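Stokness two-arm disassembly cell: second progress report
To: Eglė Koppel, Mandau program office
From: Ihor Chornovol, Dundisham refurbishing site
8/20/24

You asked for a plain answer on whether we should keep paying for the Stokness cell past the trial period. My answer is still "not yet," and I am less hopeful than I was in the first report.

We have put 61 desktop towers through the cell so far. The sales sheet says it handles "any standard tower." Our intake is mixed, and nine of those machines had to be finished by hand. Most of the nine were stopped by the drive bay latches. The arms find a latch well enough when it is where the software expects it. When a maker has moved it an inch, the cell pauses and waits for a person.
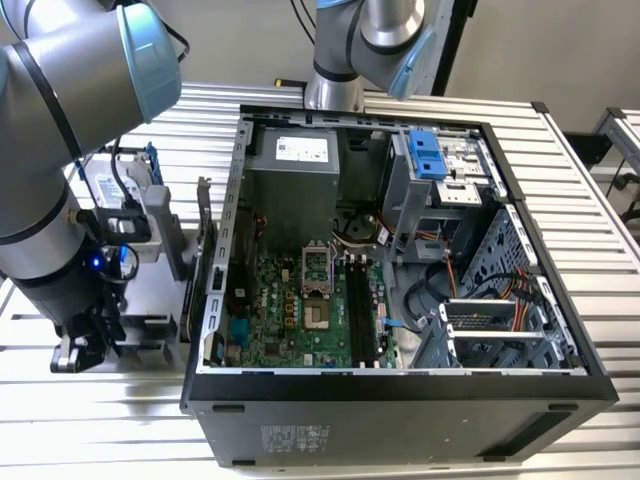
Side panels are still taken off by our staff before a tower goes on the bench. Stokness counts this as "preparation" and leaves it out of their cycle times. I don't accept that. A person has to stand there and do it – and that person could have the memory out in the same visit. Please read any time figure from the vendor with this in mind.

Drives are the part I would defend. The arms are gentle with them, and we have not had a damaged one come out of the cell. Cables are the part I would not. Loose power wiring confuses the planning step, and the update promised for this was a small improvement at best.

Spending to date is $2,662, of which $1,346 went to spare gripper fingers and a service visit. The service visit was not in the quote. I have written to Palamarchuk, the reseller, to ask whether it should be covered and have no reply.

Still open:
Written list of supported case models (asked for twice)
Cycle times that include panel removal
Price of the support plan after December

I would hold the next payment until the first item arrives. We will keep running mixed intake in the meantime and log every stop by cause.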